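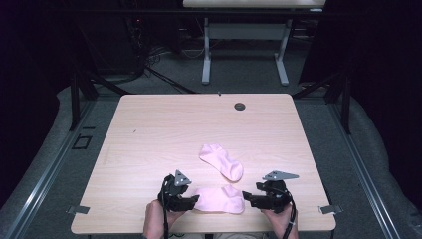
**Amedeo Negri**

Laundry is the chore everyone brings up when they hear you're building a robot. They never ask for dishes, because dishes have a machine already, and they never ask for windows, because they don't wash their windows. They want the socks done. My sister wants the socks done. The man who sold me aluminum rail wanted the socks done, and he gave me eight percent off on the strength of it.

So for a good part of this year Lakmal Siddiqui and I have spent our evenings at the shared workshop on Linunberg Street, holding a black gripper in each hand and handling socks through them, so that a future arm might learn how it goes. The project is called Prallevon. Lakmal picked the name in June and I have stopped asking.

I'd like to argue for this as a hobby, and I know how it sounds. A grown man straps cables past his wrists to do badly what his bare fingers could do in four seconds. My log says we have 1506 usable runs. Lakmal's log says 1722, and the difference is a matter of what you call usable. He is a generous person.

The usual complaint about home automation is that it takes longer to build the thing than to do the job. Of course it does. By that standard nobody should own a boat. What bothers me more is the opposite claim, which I hear from people who have watched a lot of short videos: that this stuff is nearly solved and the rest of us are gluing brackets together for nostalgia. I invite those people to pick up an ankle sock with two hard jaws. A sock has no corners. It has a cuff and a toe and a heel that goes wherever it likes, and two of them from the same pair will lie on the same table in two completely different shapes. You learn more respect for your own thumbs in one evening than in the forty years before.

A company could do this faster. Rernis, the outfit upstairs, could probably do it by Friday and charge a subscription. But then I wouldn't know why it drops things, and I've come to think that knowing why it drops things is most of what I wanted. Mrs. Venkataraman at the front desk says I could also just fold my laundry. She has a key to the building, so I'm polite about it.

We're at it again after the holiday. Lakmal wants to move on to fitted sheets. I've told him I have a family.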